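Unit 6: Frame Transforms and Grasp Planning from Several Views
Course notes, Intelligent Manipulation
Instructor: Rodica Nistor
Laboratory supervisor: Wouter Dijkstra

Before attending the laboratory session, students should have completed the reading on homogeneous transforms and installed the Estell planning package, version 3 or later. Work submitted with an earlier version will not be graded.

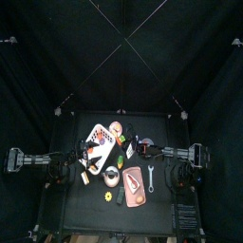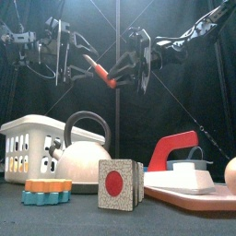
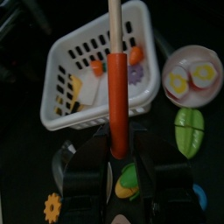

A grasp planner needs every observation expressed in one common frame before it can compare candidates. The perception node therefore publishes each detection together with its source frame and a time stamp, and the planner looks up the transform that was valid at that time. Students often omit the time stamp and use the latest transform available, which introduces an error whenever the arm is in motion. Occlusion must be handled as well. In the wrist view, the orange-red sleeve between the fingers passes over the basket and hides part of its interior, so a detector working from that view alone may report fewer items than are present. The planner should mark such regions as unknown and must not treat them as free space.

The held tool must also be attached to the gripper in the collision model. Until this is done, the planner will check the fingers but ignore whatever extends beyond them.

Assignment
1. Write a function that transforms a detected pose into the base frame at a given time stamp.
2. Extend the occupancy map with an "unknown" state.
3. Repeat the planning test with 16 candidate grasps and report the number rejected for collision.

Reports are due by the end of March. Questions concerning the software should be directed to Ívar Juhl.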